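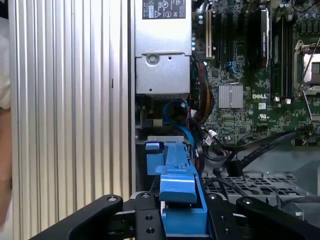
Figure 2. Wrist camera view of the drive bay side of the tower, gripper at the bottom, with the blue carrier handle between the fingers and the power supply behind it.

4.2 What the wrist camera was good for

Going in, I figured the wrist camera would do most of the work. It rides along with the gripper, it's close to the parts, and you can see both fingers in it (Figure 2), so lining up on a handle should be easy, right? Well, sort of. For the drive carriers it really was great! The handles are bright blue and almost everything near them is gray or black, so even our very first color threshold picked them out. Our team – we called ourselves Esik, and the other team in the class was Endedow – had a working carrier detector by the end of the second lab session, and I was pretty smug about it.

Then we tried the same trick on cables. Blue is a terrible color to rely on when there's a blue SATA cable looping past the power supply, and our detector loved that cable. It would lock onto the curve of it and tell the arm to go grab a handle that was nowhere close. Upendo Mohamedi, my lab partner, fixed the worst of it by throwing out any blue blob that was long and skinny, and that got us through the next round of trials. She also wanted to check for the raised tab at the top of the handle. We wrote that code but never got it steady enough to turn on (it's in the repo if anyone wants to pick it up).

The other headache was shiny metal. The ribbed panel next to the power supply shows up in the wrist view as bright stripes with gray in between, and our edge finder went nuts over it. Every stripe is a nice clean straight line, and a nice clean straight line is what we had told it to look for when it wanted the side of the power supply. We ended up masking out that whole strip by hand. It's not elegant, and it means the mask has to be redrawn if the tower gets moved, but we had 14 weeks and a lot of other stuff to get to.

4.3 What the fixed camera was good for

The fixed camera can't tell you much about a screw or a connector, but it knows where everything is. We used it for the stuff that happens before the gripper gets close: finding the case on the slotted table, working out which way it was turned, and checking the fixture tray to the left of it. The tray is 3D printed, with raised blocks and pockets for the parts, and it's the same gray all over, so I was worried the camera wouldn't be able to tell a pocket from a peg. What helped was that we didn't need it to. The tray gets put down in the same spot for each trial, so the code only has to ask whether a pocket looks different from the way it looked in the reference shot. A pale part against the gray gives a big difference and an easy yes. A dark part is harder, and one of our 3 reference shots had a shadow over the pocket that fooled the check until we retook it.

We logged 402 paired frames from the two cameras over the project. I labeled the first batch myself, which I do not recommend doing in one evening, and Upendo did the rest with a little click-through tool she named Pillai. When we compared labels on the overlap, we mostly disagreed over cables. I'd call a bundle one object and she'd split it up. We went with her way in the end – it's more boxes, but the planner needs to know about a single cable lying across the drive cage and my labels just hid that. The frame in Figure 3 is a good one for showing the problem, with the black cables snaking over toward the cage and the gripper coming in from the right.

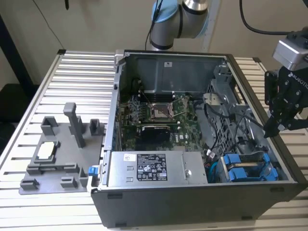 4.4 Switching between the two views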